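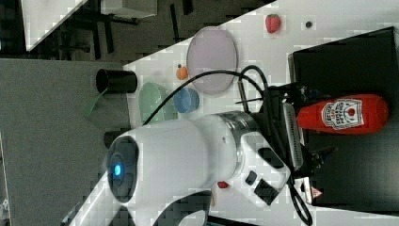

# Chapter 4: Trench Walls and Why They Fall

Before we get to shoring, let's spend a little time with the dirt itself, which most of us stop noticing after our first summer on a crew. A cubic yard of ordinary soil can weigh more than a small car, and once a wall lets go there is very little time to climb out.

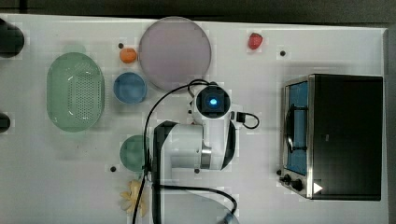 ## 4.1 Reading the soil

Pick up a handful of fresh spoil and squeeze it. Clay holds together and takes a thumbprint; sand runs out between your fingers, and most of what you'll meet in the field lies somewhere in between. At the Kaveck job, which we'll come back to all through this chapter, the crew found stiff clay at one end of the run and old backfill at the other – and the whole trench had to be treated as if it were the weaker of the two.
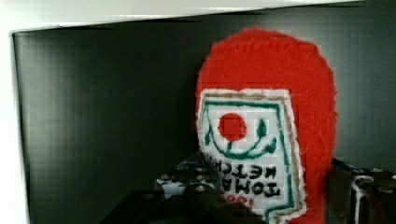 Old backfill deserves extra suspicion. It has been dug before, so it has lost the grip that undisturbed ground builds up over many years, and it can look perfectly sound on a dry September morning.

## 4.2 Water, weight and shaking

Rain is the change you'll meet most often, so have the trench inspected again after every storm. Keep spoil piles at least two feet back from the edge. 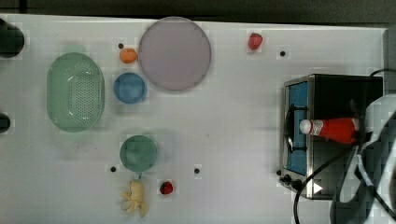 Traffic matters too, and a road beside the trench will work on the walls all day long. Keep trucks and idle machines well back, and look for fresh cracks running along the surface before anyone goes down the ladder.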